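**Kirkell dash cam, six months on**

I bought the Kirkell in May, after a van clipped my door mirror on the Maltley ring road and drove off. It cost £45 in a sale, down from £50, and the box promised "total peace of mind". I've had six months of it, near enough, and my mind is much as it was.

Fitting it took 17 minutes. The sucker mount holds well on a cold windscreen and badly on a hot one, so on two warm afternoons in July the whole thing dropped into the passenger footwell. The cable is long enough to tuck round the edge of the glass in a small hatchback. In an estate I doubt you'd get it down to the socket without it hanging across the glovebox.

Daytime footage is decent. You can read a number plate on the car in front at traffic lights, which is when you could read it anyway. At 30mph, coming towards you, forget it. At night the headlights smear and most plates turn into white blocks. The maker calls this "night vision" – I'd call it a recording of the dark with some lamps in it.

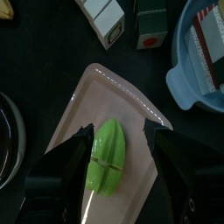 *Reading time: 2 minutes*

Parking mode is what sold it to me and it's the weakest part. It's meant to wake up when something knocks the car. Over the summer it saved 616 clips, and the ones I sat through were wind, rain and me shutting the boot. When a trolley did roll into the back bumper outside the supermarket, it saved nothing at all.

Then there's the insurance argument. The leaflet hints at cheaper cover. I asked my insurer and was told a camera made no difference to my premium, though they'd look at footage after a claim. Yours may say something else, so ring them before you count the saving.

The Tsolakis a colleague has costs more and needs wiring in, but its night clips are clearer and the mount is stuck on for good. I'd look at that first if you park on the street. The Kirkell will do for somebody who mostly drives in daylight and wants a record of who pulled out on whom.

Mine's staying in the car for now. I've turned parking mode off.

Two and a half stars out of five.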